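Bowl task, hand-taught grasps, April
Notebook: J. Tanui

Light blue bowl, rim grasp, one finger inside the wall and one outside. Wrist camera view during a demo:

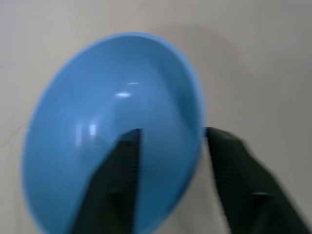
Setup

Arm on the Stekura mount, teleop from the leader arm on the bench. Wrist camera on, side camera on. Finger pads are the black molded ones, no tape. Gripper force limit left at the value from the cup task. Zeroed the leader at 9:40 and again after lunch.

Task as written on the card: approach from above, close on the rim, lift, carry to the Pallenden rack, release. Operator may choose any point on the near half of the rim. Start pose of the bowl changed by hand between demos.

Demonstrations

166 kept after review. Discards were mostly slow second attempts at the grasp, where the operator opened, backed off and came in again. I cut these for now. Dreßler wants them kept under a separate label so the policy sees a recovery. Fair point, will split them out before the next training run instead of deleting.

Kinesthetic mode was tried for the first 6. Pushing the arm by hand gives a good path, but my forearm gets into the side view and the wrist joint drifts when I reach for the close button. Went back to remote control for everything after that. The hand-guided ones are in the folder with suffix _kin. Do not mix.

Notes on the grasp

Tilt matters more than position along the rim. If the wrist comes in too flat, the inside finger touches the slope of the bowl before the outside finger is past the rim, and the bowl slides away. Steeper entry fixes it. Operators find this within a few tries, but it means the early demos in each session look different from the later ones.

Blur on the wrist view during fast lifts. Shorter exposure makes the glare on the glossy inner wall stand out less but darkens the fingers, and they are dark already. Left exposure alone. Asked operators to pause for a beat after closing.

Gripper width at close is logged but lags the video. Offset looks constant. Zinitz has a script for lining up the two streams, to be checked against one of the slow demos.

Training

Run 1132 started at 16:20 on the kept set, wrist view only. Second run with both views queued behind it.

To do
Relabel the regrasps.
Check the log offset.
Recut the start of each demo, too much idle time before the arm moves.
Ask Dreßler for the softer pads.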